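Speaker notes: "Does folding matter?"
Divoncombe Household Skills Evening, 02/08/2021
Speaker: Paloma Achterberg
Slot: 30 minutes with questions

Opening

Say hello, thank Britta Steinbach for the invitation. Mention that she asked for a talk called "The joy of folding" and I talked her down.

Start with the claim I keep reading: a well-folded wardrobe saves you time. Ask the room who believes it. Ask who has ever timed it. Wait. I expect fewer hands the second time.

I sold bedding and shirts at Pappas for 13 years. I have folded for a living and I am quick at it. I still doubt most of what gets written on the subject, and I want to go through which bits I'd keep.

Part one: where you fold

Most advice starts with a clear, flat, hard surface at hip height. Fine if you have one. I have a kitchen table with a laptop and two children's homework on it. So do most of you. In practice people fold on the bed, and the books treat that as a sort of moral failing.

The argument against the bed is that it's soft, so creases creep in while you smooth. I think this is true and also overblown. A bed gives you room to lay both arms of a shirt out, and plenty of kitchen tables don't. Your back may complain about the bending. That's the better objection and it hardly ever gets made.

One small thing in favour of a checked or gridded cloth under your work: you get straight lines to line a hem up with. Go to first picture.
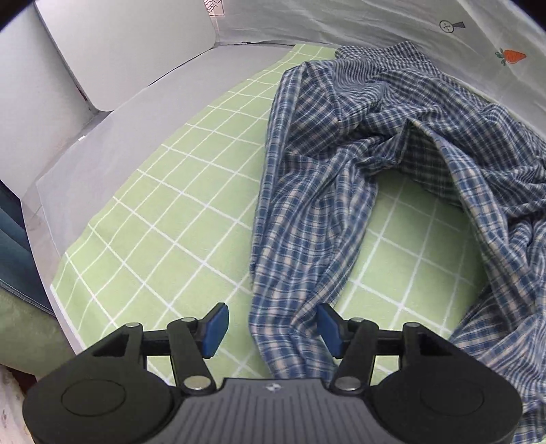

Slide 4. Blue plaid on a green grid cloth, in a heap.

Leave it up for a bit. Ask: where would you pick this up? People will say the collar, because the books say the collar. Then ask them to find me the collar. Let them squabble.

Point being that every folding diagram I've seen begins at step one with the garment already flat, buttons up, facing the right way. Laundry doesn't come like that. The sleeve part is gathered into long creases, the rest has bunched up on itself, and there's a bit where you're looking at the inside of the cloth. Sorting that out is most of the job and it gets no drawing.

My own habit, for what it's worth: find an edge, any edge, and follow it with your fingers until you reach a corner or a seam. Lift there. Shake once. People shake four or five times and I've never seen what the extra ones do.

Plaid is helpful at this stage. The lines show you which way the cloth is running, and a twist stands out. Plain navy tells you nothing. (Someone always says plaid hides creases. It hides them from across the room. Up close the lines wobble.)

Drink of water.

Part two: flattening

Now the bit I have mixed feelings about. Chae-won Hwang, who runs the mending table here, swears by smoothing from the middle out with the flat of the hand. Ji-hoon Um swears by tugging at opposite corners. They've been at this since November and neither will budge. I tried both at home on the same shirts and couldn't tell the results apart the next morning. I said so to each of them and was told I'd done it wrong.

What did make a difference was dealing with the hem first. If the hem is straight, the rest of the panel tends to follow. If it isn't, you can smooth all evening. Second picture.

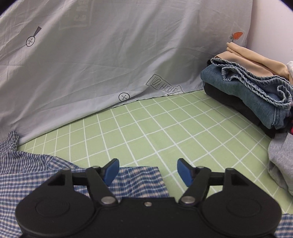

Slide 7. The plaid shirt spread lower down the sheet, flat panel with its straight hem, bunching at the left.

Get them to look at the hem against the white lines. It runs fairly level. The cloth next to it lies flatter too. Then the left, which is still rumpled. A tidy-minded person wants to go straight for that rumpled side. I'd leave it and work towards it from the flat part, a hand's width at a time.

If anyone asks about folding boards: I bought the Cloteck one. It is a sheet of plastic with hinges. It makes shirts the same size, and if all your shirts must be the same size then you will like it. Mine is under the stairs. The Rundix one folds up smaller and I didn't get on with that either. Don't be drawn into prices.

Part three: so does it save time?

Be fair here. Give my own figures and say plainly that they're one person's.

One basket of family washing, shirts and tops only, folded neatly: 39 minutes.
A similar basket, hung up or laid over a chair back: 13 minutes.

The usual reply is that you get the time back later by finding things faster. Byung-chul Shim made that case to me very patiently over the tea urn. I asked him how long he spends looking for a shirt. He said he doesn't, he wears the one on top. I rest quite a lot of my argument on that.

Where I'd still fold:
Jumpers, as hangers pull the shoulders.
Anything going in a suitcase.
Bed linen, if the cupboard is small.

Where I've stopped:
Shirts that will be ironed anyway. Why press in a fold and then pay for the electricity to take it out?
Pyjamas.
Pillowcases get rolled.

Questions

Likely ones. Fitted sheets: I bundle them, I always have, and so did half the shop floor when the manager was out. Vertical filing in drawers: works until the drawer is half empty and they all fall over. Does starch help: ask Chae-won.

If it's quiet, get a shirt out of the bag and ask for someone to start it from a heap, no flattening beforehand. Bag is under the front table. Handouts are on the chair by the door, and Britta needs the projector lead back tonight.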